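Open Day at Hovside: An Afternoon of Cloths, Baskets and Good Folding

I went to the open day at Hovside in March, with my colleague Faustino Olvera. We both work in the linen room of a small hotel, the Brermont, so a day about laundry and folding is for us almost a holiday. The doors opened at 1 in the afternoon and we were there a little before, with sandwiches in the bag.

The first room was about small household cloths, and it was where I stayed the longest.

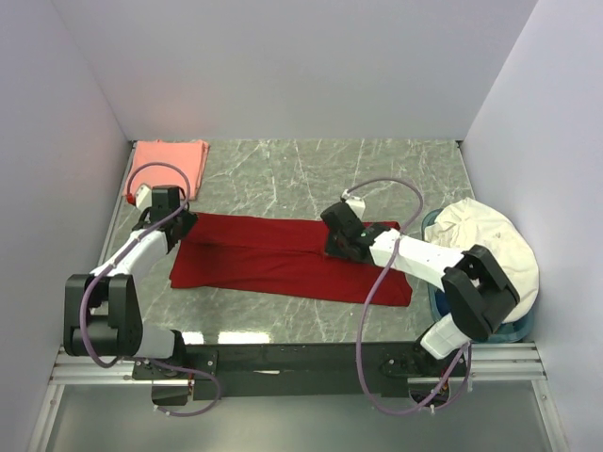
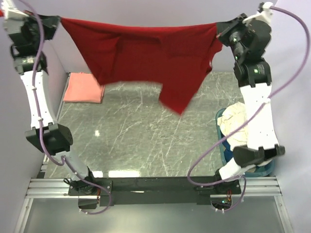

The red cloth and the pink one at the folding table

What I liked at this table was the order of it. The pink cloth is folded and lies in its own place, the red one is the work of the moment, and the basket stands on the right side, where it does not disturb. At home I put everything on the bed in one mountain and then I wonder why it takes the whole evening.

When the red cloth hangs between its two upper corners, the top edge still sags a little in the middle. Faustino noticed this at once. In our linen room we have the same discussion every week, how strongly one should pull before laying a cloth down. He says a little, I say more. We did not finish this discussion at Hovside either.

I also want to say something about the surface. It is gray with white veins, like marble, and a red cloth is very easy to see on it. Our own table is covered with an old white sheet, and white napkins on a white sheet are hard for tired eyes. I wrote this down for my manager.

The talk upstairs

At 3 there was a talk by Serena Negri about the care of table linen in big houses. She brought an inventory from a house called Loltow, from the year 1863, with 365 napkins in it. The list also says which ones are mended and by whom. I would have liked to hear more about the mending, but the talk was mostly about storage - cool cupboards, no plastic bags, and folding again along new lines from time to time so that the crease does not become weak.

Practical notes

The entrance was free. Coffee was in the yard and the line was long, so better go before the talk. The small shop sold tea towels from Győri, and I bought two in dark green. The stairs are steep and I did not see an elevator. Bus 3 stops in front of the gate, but the last one back leaves early, and we had to walk to the station with our towels under the arm.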